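ok so a few of you asked how the no-knead bread thing is going and I have a lot of feelings, so this is going to be a thread

Background for the new people: I started baking in December when my sister-in-law Verena Aigner left half a bag of rye flour at my place and never came back for it. I had zero plans to become a bread person. I am now extremely a bread person

The first loaf was a brick. I mean I dropped the heel of it and the downstairs neighbor texted me. I used water straight from the hot tap, way too much salt, and I gave it maybe two hours to rise in a kitchen where I wear a hat

Second loaf, same brick, slightly taller. I was ready to give the flour to somebody's chickens

What changed it was slowing way down. Mix it at night, cover it, go to bed. That's the recipe!! Cold kitchen just means a longer sleep for the dough
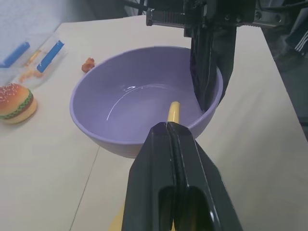 How long do you let it rise if your kitchen is cold?
Overnight plus the whole morning, so I mix after dinner and shape it when I'm making lunch. Go by the bubbles on top and how jiggly it is, the clock is only a hint.

Flour notes, because my DMs are full of flour. I use plain white bread flour from the Tundale mill and swap in 100 grams of rye per loaf. I tried 200 once and got something you could patch a driveway with. Tasty driveway though

Su-bin Hwang told me to hold back a splash of water when I go heavier on white flour and add it at the end if it looks dry. She was right and I have told her so in writing

Folding: wet your hand, grab one side, stretch it up, flop it over, turn the bowl, repeat till you've gone all the way around. Wait 30 minutes, do it again. I do this in front of the TV and it still works fine 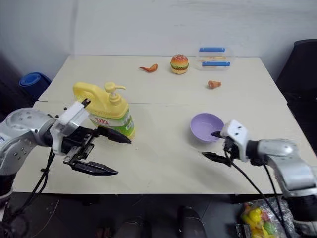
and then after the second round of folds I leave it completely alone, which was the hardest part for me to learn. I am a poker. I lift the towel. Stop lifting the towel

Baking: heavy pot with a lid, get it screaming hot in the oven first, lid on for the first 30 minutes and then off till the crust is darker than you're comfortable with. Mine used to come out blond and sad – go darker

Also please let it cool before you cut it. I know. I KNOW. The middle goes gummy if you don't, and I've eaten enough gummy middles for all of us

Next up is the seeded one Vasylyna Hordiienko keeps posting, with the sunflower seeds toasted first. If it flops I'm blaming the seeds

Anyway Verena has asked for her rye flour back and I had to tell her it's gone, so I owe her a loaf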